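About Tapsell

We make practice for robot arms. Thats the short version.

A learning system needs examples, lots of them, of an arm reaching for things on a table. Somebody has to set the table, drive the arm, keep the good runs, throw out the bad. That's us. Small team, one office, 18 desks, too many monitors.

Started by Maxine Whitcombe and Wiremu Te Moana, who were both tired of waiting on hardware. So we work in simulation first. Same arm, new clutter, new light, go again. Kitchen stuff mostly, some odd shapes. A folded paper crane next to a frying pan is a good hard one, pointy bits everywhere.

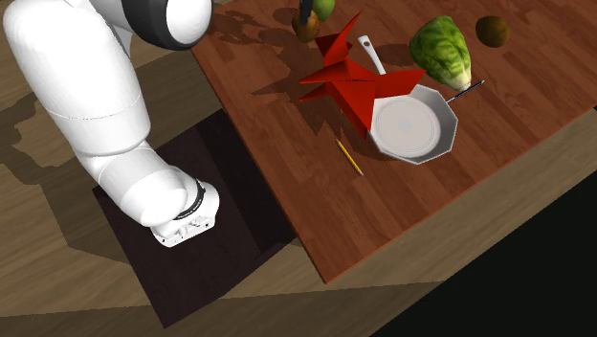

Page last changed: March

What we deliver

Recorded runs, start to finish. Arm positions, views from more than one side, a plain sentence saying what the task was. Each batch is 40 runs on one table layout, then the layout gets reshuffled. Failed grasps are kept but in there own folder, some clients want them.

Nindlow is our layout tool. Pick objects, pick a table, it scatters them. Fusby is the review screen. Every run gets watched by a person before it ships, no exceptions, even on a Tuesday before a deadline.

Who does what

Maxine - clients, contracts, phones
Wiremu - the simulator
Inger Toft - review, and the final say on what goes out
Dalia Eglītis - objects and rooms. 110 objects so far, fruit, pans, pencils, bowls. Requests welcome

Fruit is harder than it sounds. Round, rolls off, and a kiwi near a pan handle means coming in from the right angle.

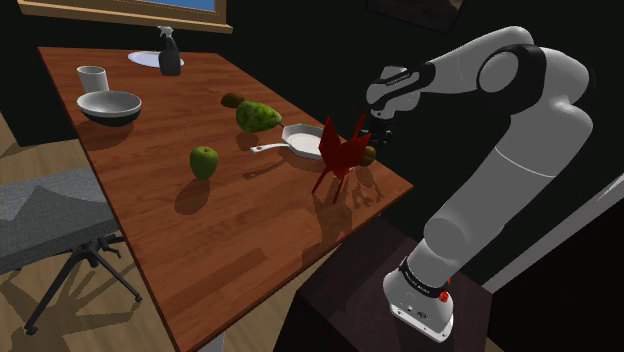
Ebony Tomoana: We came to Tapsell with a grasping model that only worked on tidy tables. Asked for mess, got mess. I'd still like more runs where the operator changes their mind halfway, those taught our model the most and there were only 20 in the last delivery.

Noted, more are being recorded.

Work with us

Operators wanted, mornings and late shift. No robotics background needed, steady hands and patience yes. Training takes a week. Write to Inger through the contact form and say which shift.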